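Speaker notes - Skutstead Paper Crafters, November evening
Slot: 30 minutes with questions. Bring the bone folder. Bring the spare bone folder.

1. Opening
Say hello, wait for the chairs to stop scraping. Ask for a show of hands: who has a box of card bases bought in a sale and never opened? Put own hand up first.
I own 630 sheets of patterned paper. I counted them for the house insurance and have regretted it ever since. Tonight is meant to help me use them before I am buried with them.

2. Folding card straight
Score first, every time. Grain runs with the fold, so bend the sheet gently both ways and feel which gives. Pass round the Grurkell samples, 300 gsm, one folded with the grain and one against. The second looks as though a dog has had it.
Pause for the dog remark. If no laugh, carry on briskly. 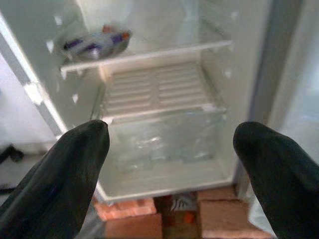
3. Ink and patience
Pigment ink sits on top and takes its time. Dye ink sinks in and forgives. I use the Brindura pads for backgrounds, mostly out of loyalty to the amount I spent on them.
Blending: start off the edge of the card, small circles, light hand. If you can hear the brush you are pressing too hard.
Demo: one background, blue into green. Allow 5 minutes. Do not attempt the sunset again. Some of the audience were here last time.

4. Stamping the greeting
Stamp the greeting before you stick anything down. I say this every year, and every year I have a lovely layered card with "Hapy Brithday" feel about it because the stamp rocked on a lump of foam tape.
Scrap paper under the card. Press, count to five, lift straight up. Clear stamps want a wipe with a rubber before their first outing or the ink beads up.
Hold up the wonky one. It went to my sister, who has kept it as evidence.

5. Using up the scraps
Cut strips as wide as you like, glue them edge to edge on copy paper, then die-cut the lot. The Fernandes circle die is good for this, the small one especially. You get 8 toppers from a sheet if you nest them and are not too proud to have a join down the middle.
Keep the offcuts of the offcuts? No. There has to be a line somewhere. (Mine is a shoebox.) 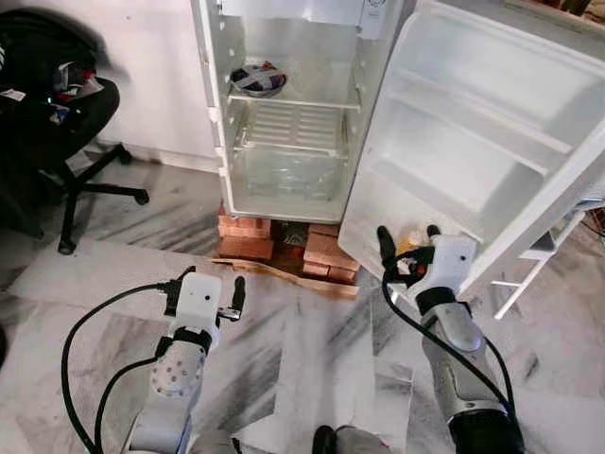 Fridge with the door open, small bowl on the upper shelf.

6. Questions
Likely ones: which glue (wet, for anything you might need to nudge), how to get glitter out of carpet (move house), whether the electric cutter is worth it (depends who is listening).
Remind people that the sign-up sheet for the envelope workshop is by the door, and that the scissors with the orange handles belong to the hall.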